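January, 9:40 a.m.
By Archana Agarwal

Linton Releases New Planning Software for Parts Kitting

Linton, a small software company from Estness, has released a new version of its planning tool for robots that prepare kits of parts. The tool is called Stimix. It decides which part an arm should take next, from which bin, and where on the tray the part should be put down.

Kitting looks like a simple job, but it is difficult to program. The parts in one kit can be very different from each other. A circuit board is flat and stiff. A motor is small and it rolls. A wire harness has no fixed shape at all, and it will often lie across its neighbor in the bin. In the older version of Stimix, an engineer had to write a separate rule for each kind of part, and when a supplier changed the length of a cable, the rule had to be written again.

The new version works in a different way. It takes a view from a fixed camera over the table and a second view from a small camera near the gripper. From the first view it chooses the bin. From the second view it looks for a free place on the part where the fingers can close. If two wires are crossing at this place, the planner gives it a lower score and tries another one.

"Before, we spent our time on the wires and very little on the planning," said Julián Toledo, who leads the perception group at Linton. "The motor body was never the problem. The problem was always the lead that comes out of it, because it goes under the next motor and then you lift two."

The group trained the grasp scoring on nearly 3000 picks. Of these, 1000 were picks of cables and harnesses only. Toledo said that this share was chosen on purpose, and that he would make it larger if he started again.

Yellow bins and a steel tray lined with paper, and solenoids seen from the gripper camera (third picture).

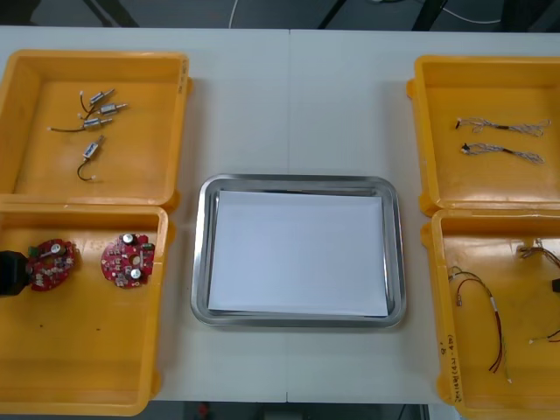
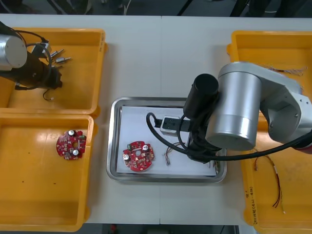
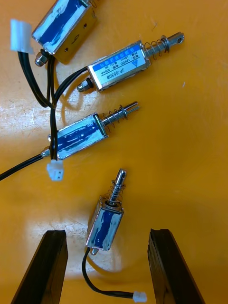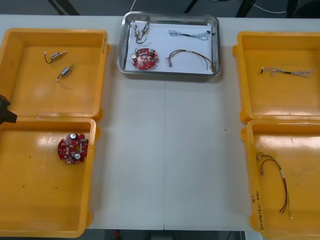
Another change is in the placing step. Stimix now keeps a map of the tray and updates it after every part. The old version used fixed positions, so a harness that opened wider than expected could cover the place reserved for the board. Now the planner measures the space which is still free and moves the next position if it is necessary. It can also change the order of the parts, for example to put down the boards first and the soft items later.

For cells with two arms, the software reserves an area above the tray for one arm at a time. The second arm can continue to work over its own bins while it waits. Users can turn this function off, but the company does not recommend it.

The first customer is Ackermann, which assembles control units for door locks and small pumps. Its kitting list has 56 different parts. According to Linton, 44 of them can be handled by the new version without any special rule. The other parts are mostly long cables and items in soft bags, and they are still packed by hand.

Stimix is delivered with a log viewer, where an operator can open every failed pick and see the score that the planner gave to it. Toledo said the viewer was first made for his own group, and Ackermann asked to have it too.

Existing users will receive the update at no extra cost. The next version should add a check of the finished kit before the tray leaves the table, and Linton plans to test it with Ackermann in the spring.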